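Jatdale College Families Forum
Board: Boarding and Senior Years
Thread: Year 12 weekend leave and the uni application deadlines

tobi_ogbonna
Posted 2018-10-20

Has anyone worked out how the new leave rules fit with application season? The letter from Mr MacLeish says senior boarders get two weekends away before the end of term and both have to be booked through the house office. My daughter has an interview at Midudine on one weekend and a portfolio day at Tevham two weeks later. If those both count as leave she won't be home until the holidays. We live 800 km away so popping down for Sunday lunch isn't on.

Tobiloba

nilmini_r
Interviews don't count. It's on the second page of the letter, under "academic absence". You need the invitation email forwarded to the house office five school days ahead.

tobi_ogbonna
I read that. It says "interviews and examinations". A portfolio day is neither, and when I rang they said they'd have to check.

Dilruba W
We had the same with an open day in June. They counted it as leave. My son missed his cousin's wedding over it and I'm still cross.

torq_parent
Open days should count, in my view. There were 108 kids in Year 12 last I heard, and if every one of them goes to four open days there's no weekend program left. The counsellors already run a bus to the big ones. A portfolio day is different if the uni asks for it as part of the application. Get that in writing from Tevham.

nilmini_r
The bus only goes to Midudine and Herath. If your kid wants design or nursing somewhere else you're on your own. And it was $287 for the Herath trip with one night's accommodation, so please don't tell me it's the cheap option.

torq_parent
Didn't say cheap. Said it exists.

Jamila J
I've got one boarder in Year 12 and one who finished last year, so I've been through this twice. The person to email is the careers counsellor, with the house office copied in. The house office only approves what careers tells them is part of an application. Attach the page from the uni website that says attendance is required, and put the student's full name and house in the subject line. We had an answer the next morning. If you ring, you get whoever is on the desk and they'll say they have to check.

Also look at the travel grant. It's for regional families, and it covers fares for interviews but not meals. The form is in the portal under Boarding, then Forms, right down the bottom.

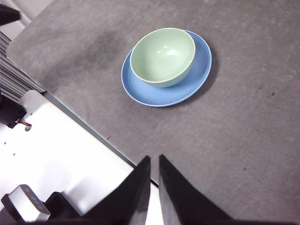 Dilruba replied that she had tried the portal twice and the grant form wouldn't open on her phone, only on the laptop at work. She also wanted to know whether the grant could be claimed for a trip already taken.

Jamila J
Up to the end of the same term, as far as I know. Keep the boarding passes.

tobi_ogbonna
Thanks Jamila, that's the first useful answer I've had. Email has gone to careers with the Tevham page attached. Their site says "applicants are expected to attend", which I hope is strong enough.

torq_parent
"Expected" isn't "required". I'd ask the uni for a line confirming it.

nilmini_r
Oh come on. It's a 17 year old going to show her folio.

torq_parent
I'm only saying what the office will say.

tobi_ogbonna
Have asked Tevham as well. Will post when I hear from either of them.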